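Publicaciones > Robótica aplicada > Actas > Sección 4

4. Demostración en la jornada de puertas abiertas

4.1. Contexto

El sistema de vaciado de contenedores desarrollado en el proyecto Lestero se mostró al público durante la jornada de puertas abiertas del centro Hastovora, celebrada el 10 de octubre de 2020. Hasta entonces solo se había ensayado en el laboratorio, con el personal del proyecto como único observador. La jornada permitió registrar su comportamiento con interrupciones frecuentes, preguntas de los visitantes y cambios en la colocación de las piezas que el equipo no había previsto.

Asistieron 200 personas, repartidas en grupos de 20. Cada grupo recibió una explicación breve y presenció dos ciclos completos. En el primero, las piezas las colocaba el operador; en el segundo, un visitante indicaba cómo debían quedar antes de que el brazo comenzara a trabajar. El público permaneció siempre detrás de la línea de seguridad.

4.2. Montaje

La estación consta de un brazo KUKA con una pinza metálica y un contenedor gris abierto, colocado sobre una mesa de madera. Las piezas son bloques alargados de sección rectangular, verdes y rojos. La planificación de agarres se realizó con el módulo Vida, sin reajustar ningún parámetro respecto a los ensayos de mayo. La figura 7 muestra el brazo dentro del contenedor, con varios bloques en posición diagonal y uno rojo separado del resto, cerca de la pared frontal.
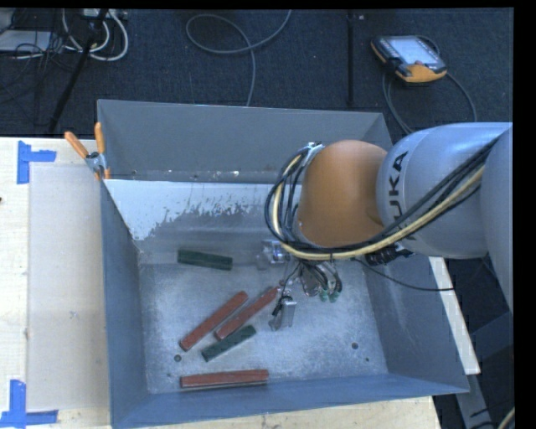

Figura 7. Brazo y pinza sobre el contenedor con cinco bloques: dos verdes y tres rojos.

Las paredes altas e inclinadas son la principal restricción geométrica. Un bloque próximo a una pared reduce las orientaciones admisibles de la muñeca, y el planificador debe descartar los agarres en los que el cuerpo de la pinza tocaría el borde. Cuando dos bloques quedan superpuestos, el sistema ordena los candidatos por altura estimada y retira primero el superior.

4.3. Resultados y observaciones

A lo largo de la jornada se registraron 1588 intentos de agarre, incluidos los realizados entre visitas. Los fallos se concentraron en los bloques arrimados a las paredes, sobre todo cuando la disposición la había elegido un visitante. El personal de Kevance, responsable de la pinza, detuvo la estación en 2 ocasiones para revisar las conexiones neumáticas. Ninguna de las paradas obligó a suspender un turno.

Las preguntas más repetidas se refirieron a la velocidad del brazo y a la distinción entre colores. El planificador no utiliza el color, dato que conviene indicar en el panel informativo, pues varios grupos supusieron que los bloques se clasificaban por él. También se anotó que el tiempo de cálculo previo a cada movimiento se interpretaba como una avería. En próximas demostraciones se mostrará en una pantalla el estado del planificador.

Artículos relacionados
- Detección de piezas en contenedores metálicos con reflejos
- Lestero: arquitectura general del sistema
- Agarre junto a paredes inclinadas: comparación de estrategias

Comentarios (3)

mecatronica_sur: ¿Los intentos entre visitas se hicieron con las mismas disposiciones? Si no, la comparación con los turnos es difícil.

R. P.: Estuve en uno de los grupos. La espera antes de cada movimiento se hacía larga, lo de la pantalla me parece buena idea.

lab_invitado: Faltaría una tabla con los fallos por posición del bloque. ¿Se van a publicar los registros?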